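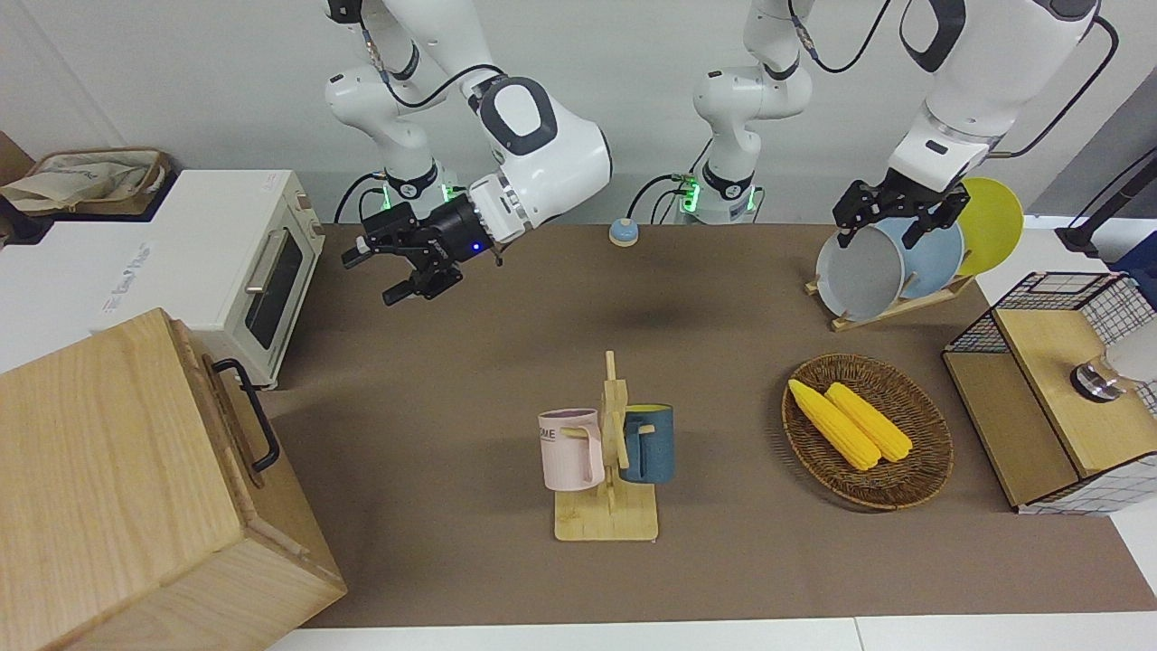
Two-arm station, plate task with the dish rack. Left gripper is on the gray plate.

Budget for second station – gripper fingers or second mat first?
Forum: Purchasing and Planning

hoshamlab
Posted 12/20/25
Hello to all. I must hand in the equipment list for our second two-arm station in February and I would like opinions from people who already bought such things. The arms are already decided, so please do not discuss the arms. My question is only about the rest of the money. I have 1710 dollars for everything that is on the table or attached to the end of an arm.

My list now:
Spare finger sets for the black two-finger grippers, 300 per pair from Provemen
Kitchen props (plates, rack, mugs, mug tree, baskets), 116 if I buy the same again
Second table mat, 50
Cable clips and sleeves, price not known yet
The rest is for a toaster oven and reserve

My colleague wants three pairs of fingers. I think one pair is enough and the remaining money should go to more props. Who is right?

tablemount_k
Your colleague. Fingers are the part that touches everything. You are gripping a plate by the rim, with the plate standing in a wood rack. Every time the approach is a little wrong, the fingertip takes the hit. We changed ours two times in the first year and waited five weeks for delivery the second time. With one spare pair you are always one accident from stopping.

prultham_user
I disagree with tablemount_k. We have the Prultham fingers and the first pair is still on. It depends on how fast you move. If people are driving the arms slowly by hand control, one spare pair is fine. Three pairs is 900 from 1710, more than half of your money in a drawer.

Also, please buy two of each prop now. We could not find the same mug one year later and the new one had a thicker handle. All the old recordings were with the other mug.

hoshamlab
Thank you both. The point about the mugs is good, I did not think of it. Doubling the props makes 232. I can afford this also with two pairs of fingers.

tablemount_k
Two pairs I can accept. But what do you do with the cables? I see the black loops at the center base and more cable along the arm. On our station the wrist cable was the first thing that failed, before any finger.

hoshamlab
At the moment nothing special, they hang how they hang. Is there a product you recommend, or simple sleeves?

tablemount_k
Simple sleeves. Schumacher sells a kit for arms but you pay mostly for the box. Leave enough slack for the full turn of the wrist, then fix it at the links and never at the joint.

rackandpinion
Different question: why a second toaster oven in the budget? It is a big prop and it takes a whole back corner of the mat. We removed ours and got space for two more tasks.

hoshamlab
The door is one of our tasks, so both stations must have it. I could look for a used one. It only needs the same door and handle, it does not need to heat.

prultham_user
Used is good. Measure the handle before you pay – we bought one where the gap behind the handle was too narrow for the finger, and it went back to the shop.

rackandpinion
OK, then keep it. I would still put 50 more in the reserve. Shipping was not on your list.

hoshamlab
Correct, I forgot shipping. New version: two pairs of fingers (600), double props (232), mat (50), sleeves, used oven, and all the rest is reserve with shipping inside. I will ask Provemen if they give a better price for two pairs and write the answer in this thread.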